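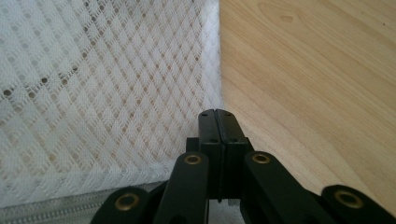

View from the gripper camera, fingers closed, at the edge of the mesh fabric.

Hand-held gripper demos on mesh fabric: policy closes on nothing

Posted by threadcount_qld, 3 November 2023

I'm collecting demonstrations for a laundry-sorting task using two hand-held grippers, each with its own camera, plus a head camera. The operator performs the task directly with a gripper in each hand. Tracking and finger opening are logged, and the policy is trained on relative gripper motion. The target arms are a pair of Skurden units with matching fingers.

Cotton cloths are fine. The trouble is white mesh. On replay, the arm goes to the right area, stops short of the fabric edge, closes, and lifts with nothing between the fingers. The rest of the sequence then carries on as though the grasp had worked.

What I have so far:

Control rate and image rate are matched.
2253 demonstrations in total, 100 of them with mesh items.
Finger opening is calibrated at the start of each session.
Exposure is on auto for both gripper cameras.
The table is pale timber, so the contrast with white fabric is poor and the lit edge of the mesh tends to blow out.

I'd prefer not to change the table, as the earlier data all uses it. Is this a data volume problem, a camera problem, or something in the way we demonstrate? Happy to be told it's all three.
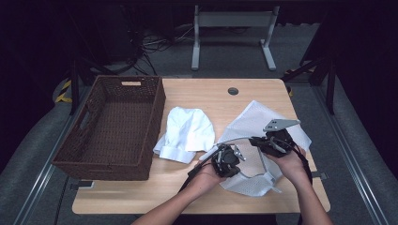 Head view during a two-handed demo: basket, white cloth, mesh garment.

Posted by Emília Vávra

I would look at the demonstrations before the model. Pull your mesh episodes and step through the half second before each closure, from the gripper camera only. If you can't tell from that view where the fabric edge is, the policy can't either.

Two specific things to check.

First, exposure. Auto exposure on a wrist view is dominated by whatever fills most of it. Over pale timber and white mesh with black fingers in the foreground, it will often settle too bright, and the fuzzy edge of the fabric merges with its own highlight. Lock exposure and gain for the whole session and set them on the mesh, not on the table. Your cotton episodes will come out slightly dark. In my experience that does no harm, provided the deployed cameras use the same values.

Second, operator behaviour. A person holding the grippers has their own eyes and their own sense of contact. They can feel the fingers touch the tabletop and they will happily grasp at a point that is hidden from the gripper camera. We had one operator who closed the fingers before arriving, opened them late and scooped. It worked by hand every time and was useless as training data. The rule we settled on:

Approach with the fingers open.
Keep the edge visible between the fingertips until contact.
Touch the table lightly, pause, close.
Lift a few centimetres and hold before moving on.

The hold gives you a usable stretch of images with fabric in the fingers. Without it, a successful grasp and a missed one look nearly the same to the policy, and you get the behaviour you describe, where it carries on regardless.

Also record recoveries. Miss on purpose, reopen, go back in, succeed. Eight per session is enough to start with. Label them, so they can be dropped later if they cause hesitation.

I would not touch the data volume until that is done. 100 poor episodes plus another 100 poor episodes won't tell you much.

Posted by gezer_user_8

Had the same fault on a Gezer arm. Ours was latency. The gripper command arrived late compared with the arm command, so the fingers shut after the wrist had already started to lift. Measure both and shift the actions to suit. Took an arvo.

Posted by benchtop_mal

Get more data. We went to 3000 and it sorted itself out. Could try teleoperating the real arms as well, although that's slower and you can't feel anything through the leader handles. Pluvell fingers have softer pads if you want to go down that path — they didn't suit our mounts.

Comment from threadcount_qld

Thanks, all. Stepped through the mesh episodes. In a fair share of them the edge is washed out, and in most the fingers are already closed on approach, mine included. Exposure is now locked. Latency checked as well: the gripper lags, by less than one control step, so I've corrected for it but doubt it's the main cause. Re-recording the mesh set to Emília's sequence and will post replay results in December.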